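October, bench notebook, blue bin page

Carrying on from Heino's entry, which stops in mid-thought where the tea ring is. The question he left was whether the yellow foam pieces should live in the blue bin or go back to the biscuit tin they came in. I have been given the question because I was the last one to complain about the tin.

Board is the big tan one with the dark blue tape grid. Bin on the board, pale liner in the bottom, yellow piece for the trial.

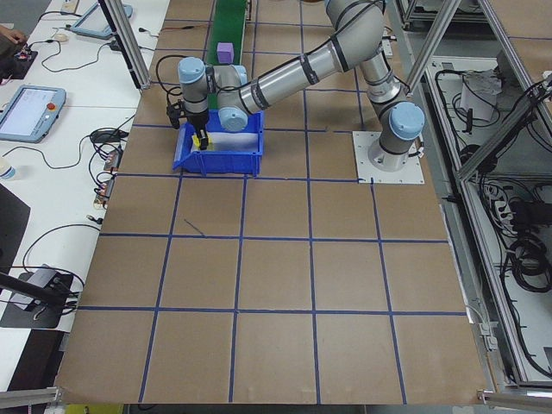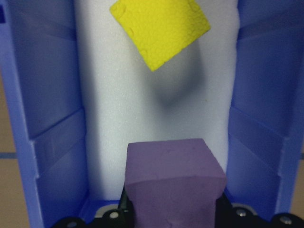 Blue bin on the taped board (first), and one of the yellow foam squares close up against the pale liner (second).

Notes on the bin, in the order they annoyed me.

The liner. Rokeya cut it at Bretudgate from a packing offcut and it fits on the second attempt. The first attempt is now propping the window. Yellow on pale is very easy to find, which was the point, and I concede this in writing as she asked me to. Before the liner we had yellow on blue, which you'd think would be easier still, but the ledges on the side walls throw enough of a shadow that the small pieces went missing in there. Anqi lost one for two days. It was in the bin the whole time.

The ledges. Whoever moulded this bin was fond of a ledge. They are meant for stacking, I suppose, or for a divider we never bought. A square piece that comes down with a corner first can catch on the ledge and sit there looking pleased with itself. Tried 20 drops by hand from rim height, same piece each time, turning it a bit between drops. 14 went flat on the liner, 5 leaned on a wall, and one left the bin altogether and was retrieved from behind the radiator with a ruler. Heino says the leaning ones are fine. Heino does not have to pick them out afterwards with a fingernail.

The foam. It's the textured yellow stuff from Tostel, the sheet that was on offer. It cuts nicely with a new blade and horribly with ours. The edges have picked up nicks, mostly at the corners, and I can't tell any more which are from the blade and which are from handling. Ona thinks it doesn't matter. I think it matters a little, as a nicked edge drags on plastic and a clean one slides. Have not tested this, only muttered it. If anyone wants to cut a fresh set, please use a fresh blade and don't put the old one back in the drawer with the new ones. We have all met that drawer.

The tape. Still holding. Haris laid the grid and was very proud of the squares, and they are nearly all square. Please stop lifting the corners to see whether they're still sticky. They were, and now they are less so.

The purple cube is not part of this. It belongs with the other blocks and has been out on the green belt behind the bin because that's where it got put down. I'm leaving a note here in place of moving it, which I recognise is how we got here.

Side table: I had a go at it in my head and got as far as the tangle of black cables. There are two mice on there, a white and a black, and I have so far reached for the wrong one every time. The crumpled white bag on the right-hand shelf – if it's yours, take it, if it's rubbish, you know what to do. I've looked at it often enough now that I've grown used to it.

Later, after tea. Asked Anqi for a second opinion on the tin. Her case for it: it has a lid. My case against: the lid. You need both hands and some language to get it off, and the foam comes out smelling of ginger. We compromised on the bin for pieces in use and the tin for spares, with the Grīnberga label peeled off so people stop opening it in hope.

To do, whoever gets here first:

- new blade, then cut 5 squares from what's left of the Tostel sheet
- ask Gultumano if they sell the same bin with plain sides (Rokeya has the number)
- repeat the drops with a clean-edged piece, and move the radiator end of things before starting
- cube back with the blocks
- 2 rolls of the dark blue tape, same width as before, Haris to confirm what that was because the core has gone

Haris has just read this over my shoulder and says the width is written inside the cupboard door. It is, under a coat hook, in pencil, with a question mark after it.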